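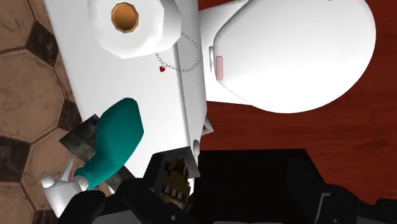

水洗トイレは、水の重さと管の形を利用して汚れを流す装置である。レバーを操作すると、タンクの底の弁が開き、ためた水が一度に便器へ落ちる。白いタンクと、ふたを閉じた白い便器がつながっているのは、水を短い距離で送るためである。タンクの上にトイレットペーパーやスプレーボトルを置く家もあるが、中のしくみには関係しない。

便器の奥の管は、いったん上へ曲がってから下へ向かう。水が勢いよく入ると、管の中が水で満たされ、たまっていた水もまとめて引き出される。これを「サイホン作用」という。流れたあとに残る水は「封水(ふうすい)」とよばれ、下水のにおいや虫が上がってくるのを防ぐ。

タンクの中には「浮き」がある。水面が下がると浮きも下がり、給水の弁が開く。水面がもとの高さにもどると、弁は閉じる。電気を使わない型でも、この動きは自動で行われる。

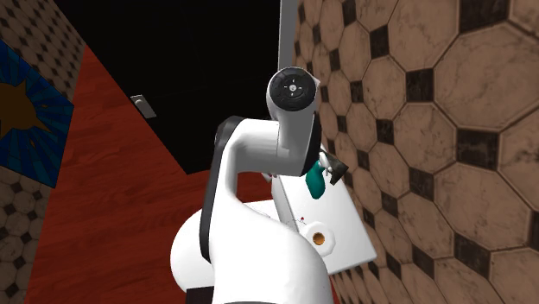 白いアームと黒い丸形のキャップ

流れた水は下水管を通り、処理場へ運ばれる。処理場では、まず大きなごみと砂を取りのぞき、次に微生物が汚れを分解する。最後に消毒した水を川や海へもどす。

最終更新:2020年7月28日

コメント
Skye Drummond:浮きの説明を子どもと読みました。封水の図もほしいです。
Alistair Skinner:サイホン作用を使わない「洗い落とし式」もありますよ。

関連する記事
・下水処理場の微生物
・じゃ口の中のしくみ
・水道管はどこを通るか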